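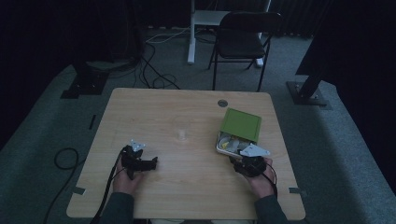 Notes on relative humidity in small storage rooms, mostly for people who keep paper, film or seed at home. Long thread.

1/ Relative humidity is a ratio. The same air reads higher when it cools, with no water added. If your room drops a few degrees at night, the dial climbs and nothing has leaked.

2/ Most cheap dial hygrometers arrive wrong. Mine, a Skarnell, read 21 points low out of the packet. Check with the salt test before you trust any of them.

3/ Salt test: table salt in a bottle cap, enough water to make a wet paste, no puddle. Seal it in a bag with the meter. At room temperature the air in the bag settles at 75 percent.

4/ Leave it 18 hours. Reading at two hours gives you a number, but the wrong one.

5/ Write the offset on tape on the back of the meter. One point only tells you about one part of the scale. Magnesium chloride gives you a second point at 33 percent.

6/ Silica gel: weigh it dry, weigh it again every month. Color beads fade after enough oven cycles. A kitchen scale doesn't.

7/ My September batch went in at 98 g and came out at 132 g. That was one shelf against an outside wall. The inside wall barely moved.

8/ So I moved the shelf. Four inches of air gap behind it, no other change. Next month's gain was under half.

9/ Bevan Hollis asked about dehumidifiers. Fine for a basement. In a closet they heat the air, and the reading drops partly for that reason. See 1.

10/ Salt table for other temperatures tomorrow morning.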